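おもちゃ図書館「ホーナムネス」、旧コワルチク文具店で再開へ 貸し出しは9月から

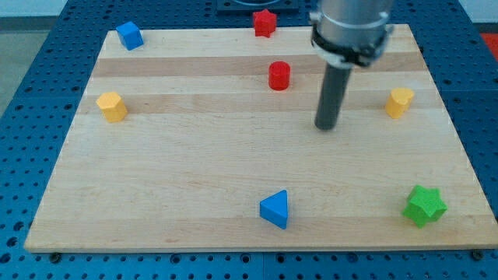

板の上に置かれた、色も形もさまざまな小さなブロック

2021年5月13日

駅前の坂をのぼりきって、郵便局の角を左に折れたところに、長いあいだシャッターの下りたままだった旧コワルチク文具店の建物があるのを覚えている方も多いのではないでしょうか。入り口の横に鉛筆の形をした看板が立っていて、夕方になると小学生が消しゴムを選びに集まっていた、あのお店です。その一階に、おもちゃ図書館「ホーナムネス」が移ってくることになりました。内装の工事はすでに始まっていて、9月の貸し出し再開を目指しているそうです。

ホーナムネスは、本の図書館と同じように、登録した家庭がおもちゃを借りて帰り、二週間ほど遊んでから返しに来るという仕組みの施設です。これまでは川向こうの集会所の二階を借りて開いていましたが、建物の耐震工事のために昨年の冬から部屋が使えなくなり、おもちゃは段ボール箱に入ったまま、市内のあちらこちらの物置で眠っていました。しばらくお休みします、という貼り紙を見てがっかりした親子も少なくなかったはずで、筆者の姪もその一人です。電話をかけて知らせたところ、返ってきたのは「あの緑のワニはまだあるの」という一言でした。ワニは無事だそうです。

館長のダーネル・ナカムラさんに、工事中の店内を案内していただきました。床板をはがしたばかりで足元は少々心もとなく、入り口で借りたスリッパがすぐに脱げてしまうのですが、ナカムラさんは慣れたもので、梁の位置やら昔の帳場の場所やらを、歩きながら次々に教えてくれます。

「文具店だったころの引き出しが、そのまま残っているんですよ。ノート用の浅いものと、画用紙を入れていた幅の広いもの。パズルをしまうのにちょうどいい寸法でしてね、初めて開けたときは思わず声が出ました」

引き出しは全部で40段あります。取っ手がゆるんでいるものは直し、できるだけ元のまま使うつもりだといいます。一段ごとに小さな札を差しこむ金具がついていて、なかには「封筒・角」「五線紙」と店主の手書きの札が残っているものもありました。札は捨てずにとっておき、おもちゃの名前を書いた新しい札を、その手前に重ねて差すことにしたそうです。封筒の引き出しから動物の型はめが出てくる、というのもなかなか楽しい話ではありませんか。

蔵書ならぬ「蔵玩」の顔ぶれは、小さな子ども向けの積み木や型はめ、ひも通し、ままごと道具から、大人もつい夢中になってしまう盤上ゲームまで幅広くそろっています。再開のときに棚に並ぶのは、まず550点、と言いたくなるほどの見ごたえですが、実のところは89点からの出発です。お休みのあいだに一つずつ箱から出して状態を確かめる作業が進められていて、それが終わったものから順に棚へ戻していくため、最初のうちは少し控えめな品ぞろえになります。冬にかけて少しずつ増えていきますから、お目当てのものが見当たらないときは、どうぞ気長に通ってみてください。

その点検を引き受けているのが、家具の修理を本業にしているメイ・ルイス＝オルテガさんです。ご自身も二人のお子さんと一緒に、集会所時代のホーナムネスに毎週のように通っていたといいます。工房にお邪魔すると、作業台の脇に返却かごがいくつも積んであり、一つひとつに色の違う荷札が結んでありました。白はそのまま貸せるもの、黄色は手入れのいるもの、赤は部品の足りないもの。赤い札のかごがいちばん多いのですかと尋ねると、ルイス＝オルテガさんは笑って首を横に振りました。

「黄色がほとんどです。角がささくれているとか、塗りが薄くなっているとか。でも、よく遊ばれたおもちゃは手ざわりが違いますよ。角が丸くなって、子どもの手になじむんですね。だから、あまりきれいにしすぎないようにしています。紙やすりをかけるのも、ひっかかるところだけ」

部品の足りないものについては、同じ種類のもの二組を合わせて一組にしたり、新しく削り出したりして補うのだそうです。難しいのは色で、何年も日の光に当たってきた赤と、缶から出したばかりの赤とでは、並べるとどうしても違いが目に立ちます。それでも、一つだけ鮮やかなのが混じっているのも悪くないと言って喜ぶ子がいたそうで、以来、色合わせにはあまりこだわらないことにしたとのことでした。

再開にあたって、貸し出しの決まりもいくつか変わります。これまで一家庭につき二点までだったのが三点までになり、そのうち一点は盤上ゲームでもかまいません。盤上ゲームはとても人気があって、なかでも市内の愛好会が作った「ドラヴモラ」は、お休みに入る直前まで予約の列が途切れなかった一品です。島から島へ荷物を運びながら、途中で天気が変わったり、港がふさがったりするのを皆で相談して乗り切っていく遊びで、勝ち負けがつかないため、きょうだいげんかになりにくいと評判でした。前の箱はすっかりくたびれてしまったので、愛好会から新しいものが二箱届くことになっています。説明書も字を大きくして刷り直すそうです。

利用の登録料は、一家庭につき年間で硬貨何枚か、という昔ながらの気楽な金額に据え置かれました。正式な額は夏のお便りに載ります。以前の利用カードをお持ちの方は、そのまま使えますので捨てないでおいてください。なくしてしまった方も、お名前を言っていただければ台帳で調べられるそうです。ちなみにお休み前の台帳には55世帯の名前が残っていて、ナカムラさんはその全部に、一通ずつ手書きの葉書を出しているところだといいます。筆者がお訪ねした日も、帳場のあったあたりに仮の机を置き、切手を貼る手を休めずに話をしてくださいました。引っ越して戻ってきてしまう葉書もあるけれど、遠くの町から「子どもはもう中学生です」と返事をくれた家もあって、それは壁に貼っておくのだそうです。

改修の費用のほうは、市の空き店舗活用の補助と、利用者や近所の皆さんからの寄付でまかなわれます。工事を受け持っているのは、隣町の工務店フォットンです。床と窓の直しを終えたら、次は入り口の段差をなくす工事に入ります。ベビーカーや車いすでも入りやすいように、との要望が前々から寄せられていたもので、集会所の二階ではどうにもならなかったことが、今度の場所ではようやくかなうことになりました。奥には畳の小上がりも設けられ、借りる前にちょっと遊んでみることができます。店内に一度に入れる人数は、当面のあいだ少なめに抑える予定で、混み合うときには外の長椅子で待っていただくこともあるそうです。長椅子の上には、文具店のころからの日よけが張り直されます。

旧店主のご家族からは、建物のほかに、倉庫に残っていた画用紙や色鉛筆も譲られました。色鉛筆は60色の大きな箱入りが幾組か、封も切られないまま出てきたといいます。古い品なので芯が折れやすいかもしれませんが、小上がりの隅に置いて、順番を待つあいだのお絵かきに使ってもらうつもりだと、ナカムラさんは話していました。店先の鉛筆の看板も取り外さずに、塗り直して残すそうです。何色にするかはまだ決まっておらず、前を通りかかった方の意見を聞いて回っている最中とのことですので、ご希望のある方は工事のお邪魔にならない時間にひと声かけてみてください。今のところ、昔と同じ濃い緑がやや優勢のようです。

ご家庭で使わなくなったおもちゃの寄贈については、棚の準備が整うまで受け付けをお休みしています。たくさんのお申し出をいただいていて、置き場所が追いつかないのだそうです。秋の貸し出しが落ち着いたころに改めてお知らせがありますので、それまではお手元で預かっておいていただけると助かります、と伝言を頼まれました。お渡しの際には、電池を抜き、細かい部品は袋にまとめて口を結んでおいてください。ぬいぐるみは、洗って返すのが難しいことから、これまでどおり扱いません。

それから、お休み前に借りたまま返しそびれている方も、気になさらずにお持ちくださいとのことです。集会所が急に閉まってしまったため、返したくても返せなかったお宅がいくつもあり、遅れの扱いにはなりません。工事中も夕方には誰かしら店内にいますので、裏口の呼び鈴を押していただければ受け取れます。呼び鈴は少し奥まで押しこまないと鳴りません。

再開の日取りと開館時間は、8月のうちに店先の掲示板と市の広報でお知らせする予定です。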